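Wooden Tables Are Back at the Vanden Reading Room in Lerero

LERERO - If you have been missing your favorite spot at the Vanden Reading Room this winter, you can go and sit in it again. The old wooden tables came home in January after two months at the Panditz furniture shop on Yu Street, and by the middle of the first morning there were coats over the chair backs and people settled in as if they had never been away.

The tables have been in the building for over 100 years, and they had the look of it. There were ink stains, rings from cups that were never supposed to be there in the first place, and one long scratch by the windows that several generations of Lerero schoolchildren have made a little longer while they were meant to be doing their arithmetic. A few of the legs had started to wobble too, and regulars had got into the habit of bringing their own folded cardboard.

Panditz took the tables away in two trips and went over them by hand, tightening the joints, sanding the tops lightly and giving them a fresh finish. The shop was asked to go easy on the sanding, and it did. The worst of the rings are gone, but the window scratch has been left where it was, after a fair number of people stopped in at the front desk to ask (very politely, we are told) whether it could stay.

While the tables were out, the reading room made do with folding ones borrowed from the school next door. They did the job, although they were on the low side, and anybody who came in with a thick newspaper or a jigsaw puzzle soon ran out of room. The Saturday chess players, a loyal bunch, moved to the bakery across the road and seem to have enjoyed it so much that a few of them may not be coming back before spring.

The work was paid for by a winter supper held at Vanden, where 170 tickets were sold and the soup ran out well before the bread did. What was left over from the evening has gone into new felt pads for the chair legs, which should be good news for anyone who likes to read near the door, where the floor has always been noisy.

There are a few small requests to go with the return. Drinks are welcome if they have a lid, and there is a stack of cork coasters at the desk for anyone who forgets. Please ask for a cutting mat before starting on any kind of craft project, and lift the chairs when you move them. The finish is still fairly new and will go on hardening for a few weeks yet, so heavy boxes are better kept on the floor for now.

The Vanden Reading Room opens at 9 a.m. and stays open through the early evening. Seats by the windows go first, as they always have, and the puzzle corner is back in its old place beside the radiator.

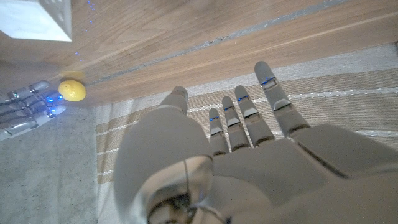

Also in Lerero

Yu Street parking moves to the north side while the curb is repaired

School next door to Vanden collects outgrown winter boots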